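### 4.2 Simulated stick-to-target task

Policies were trained in Stoteo, our fork of the Vurkum planning stack, on a tabletop task with one loose object: a flat blue stick that must end up resting on a printed bullseye. The planner proposes a grasp pose and a short list of waypoints, and a joint-space controller tracks them. We ran 884 episodes over 17 random seeds, sampling the stick pose anew at each reset.
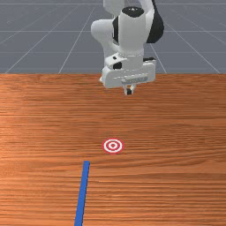

**Figure 4.** Simulated workspace with the arm above the table, gripper pointing down, the stick and the target.

Why plan in joint space when the goal is given in table coordinates?

Joint limits are easier to enforce there, and the inverse kinematics solver is called only at the waypoints.

Replanning is triggered when the tracked stick pose drifts more than 7 mm from the planned one. A lower threshold made the planner restart during contact — a fault first logged by Scanlon in the June runs. The Prestumberg baseline has no such check and was run with its default settings.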